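Module 4: Interior Finishes and Furniture
Handout 6 – Timber in heated buildings: moisture, movement and surface care

Read this before the June practical. The calculation in section 3 will be set again with different figures, so work through it by hand at least once.

1. Moisture content

Moisture content is the mass of water in a piece of timber divided by the mass of the same piece when oven-dry, given as a percentage. A board weighing 114 g when cut and 100 g after drying to constant mass has a moisture content of 14 per cent. Note that the dry mass is the divisor. Students who divide by the wet mass get 12.3 per cent, and the error grows quickly with green timber, where the true value can be above 100 per cent.

Water is held in two ways. Free water sits in the cell cavities and leaves first. Bound water is held in the cell walls and leaves only when the free water has gone. The point between the two is the fibre saturation point, usually taken as 28 to 30 per cent. Above it the timber changes in weight but hardly in size. Below it the timber shrinks as it dries and swells as it takes water up again.

2. Equilibrium

Timber left in steady air will settle at a moisture content set mainly by the relative humidity and, to a smaller degree, by the temperature. Approximate values at 20 °C:

Relative humidity 30 per cent – 6 per cent
Relative humidity 40 per cent – 8 per cent
Relative humidity 50 per cent – 9 per cent
Relative humidity 60 per cent – 11 per cent
Relative humidity 70 per cent – 13 per cent

These are rounded and apply to untreated softwoods and hardwoods alike for the purposes of this module. Species with a high extractive content settle a little lower.

A heated room in winter may fall to 30 or 35 per cent relative humidity. The same room in a damp summer with the windows open may reach 65 per cent. The timber follows, with a delay that depends on thickness, on the finish and on how much end grain is exposed. Thin veneers respond in hours. A thick solid top takes weeks to settle, and its core may never reach the values that the surface reaches.

3. Calculating movement

Movement along the grain is small enough to ignore in furniture. Movement across the grain is not, and it differs with the cut. Tangential movement (flat-sawn boards) is commonly near twice the radial movement (quarter-sawn boards).

For small changes below fibre saturation, use:

change in width = width × coefficient × change in moisture content

where the coefficient is the fractional change in width for each one per cent change in moisture content.

Worked case. A flat-sawn solid top is 900 mm wide. The tangential coefficient is taken as 0.0025. The top was made at 13 per cent and goes into a room where it will settle at 8 per cent.

Change in moisture content: 13 – 8 = 5
Change in width: 900 × 0.0025 × 5 = 11.25 mm

The top will lose a little over 11 mm. If it is screwed tightly to a rigid frame at both long edges it cannot do so, and a split or an opened glue line is the likely result. With a radial coefficient of 0.0013 the same top would lose 5.85 mm.

State the coefficient and its source in every answer. Marks were lost last year for results given to three decimal places. The coefficients do not support that precision – one decimal place in millimetres is enough.

4. Fixing solid tops

The fixing must hold the top down and let it move across its width. Accepted methods:

Slotted brackets. The slot runs across the grain. Place the screw at mid-slot if the top is at its average moisture content, and towards the appropriate end if it is not.

Wooden buttons. A tongue on the button sits in a groove in the rail. On rails that run along the grain of the top, leave a gap between the shoulder of the button and the rail.

Figure-of-eight plates. Quick to fit and suitable for narrow tops. The plate turns through a small arc, so the travel is limited.

Fix rigidly along the centre line only, so that the movement is shared between both edges. Do not glue a solid top to its frame along the cross rails.

Sheet materials with a veneered face move far less than solid timber and may be fixed directly. Check which you have before choosing a method. The grain pattern on the face does not settle the matter. Look at the edge and the underside, and see whether the growth rings visible on the end carry through to the top face.

5. Surface finishes

No finish stops moisture exchange. A finish slows it. Film finishes such as lacquer and varnish slow it more than oils and waxes do. The practical points are as follows.

Finish both faces. A top sealed above and left bare below will take up and lose water unevenly and will cup. The underside need not be polished, but it should receive the same number of coats.

Seal end grain first and again last. It takes up water many times faster than the face.

Sand between coats along the grain. Start no coarser than needed and finish at 180 grit for oil. For lacquer, follow the maker's sheet.

Oil-soaked cloths can heat up and catch fire by themselves. Lay them out flat outdoors to dry or put them under water in a lidded metal tin. This is a workshop rule and applies to all groups.

6. Site notes: Bratetcombe and Lendville

The two sites are used for comparison throughout the module.

Bratetcombe is a converted mill with underfloor heating on the lower level. Readings taken with a pin meter in the tops there ran between 6 and 8 per cent over the heating season. Three of the older tops showed open joints at the ends of the boards. All three had been glued to their cross rails.

Lendville is a newer building with warm-air heating and controlled humidity. Readings stayed between 8 and 10 per cent over the same period, and no open joints were recorded. The tops were supplied by Pliritz and fixed with slotted brackets throughout.

The comparison is not a clean one. The buildings differ in age, heating and method of fixing, and the effect of each cannot be separated from these readings alone. Say so if you use them in your report.

Pin meters read low or high with species, and a correction table must be used. They also read only to the depth of the pins. Record the pin depth, the species setting and the air temperature beside every reading.

7. Set work

Repeat the calculation in section 3 for a quarter-sawn top 750 mm wide going from 12 to 7 per cent.

Draw a section through a button fixing on an end rail and mark the direction of movement.

Write one page on why a top finished on one face only will cup, and state which way it will cup if the room becomes drier after the top has settled.

Sheets go in the Bansal Room tray by the start of the practical. Late sheets will be marked but not returned with comments.
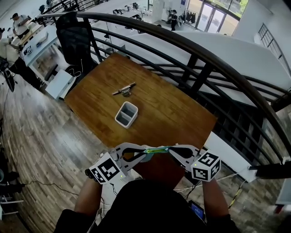 Figure 6.1. Rectangular wooden table, warm brown with a streaky grain.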